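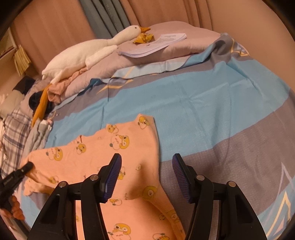 Textiles and Everyday Life, session 3: Why kids' clothes look the way they do

Okay, quick recap first, then the new stuff. Last time we got as far as cotton knits and why they stretch, and Negin Soltani asked why a T-shirt stretches more across than up and down. The loops! Jersey is made of rows of little loops, and they open sideways more easily than they open lengthwise. Go pull on your own sleeve and you'll feel it.

Today I want to talk about prints. A repeat is the block of artwork that gets copied over and over along the cloth. Small repeats are kind to whoever is cutting, as you can turn pattern pieces closer together and waste less fabric. Big repeats have to be matched at the seams, and matching eats cloth. 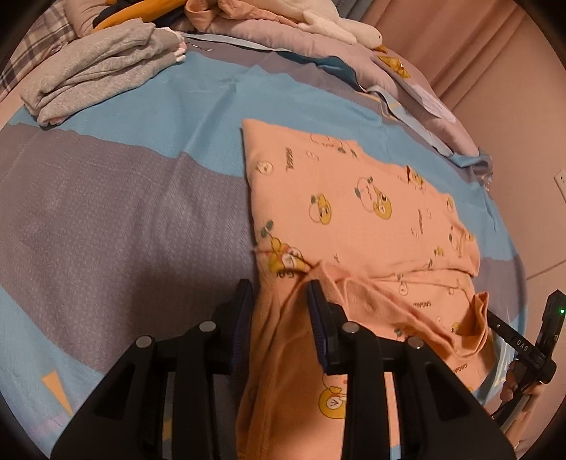
Watch out for one-way prints too. If every animal stands with its feet pointing the same way, all your pieces have to be laid the same way, or somebody ends up with an upside-down back (I've done this, on a nightgown, for a paying customer).

For the homework, find one printed garment at home and measure its repeat in both directions. Lay it flat, don't tug it, and use a ruler. Write up to 12 lines on where the print does and doesn't match at the seams. Flynn Hollis has the spare rulers.

Reading: the Grastemton handout, first half only. We'll do dyes next.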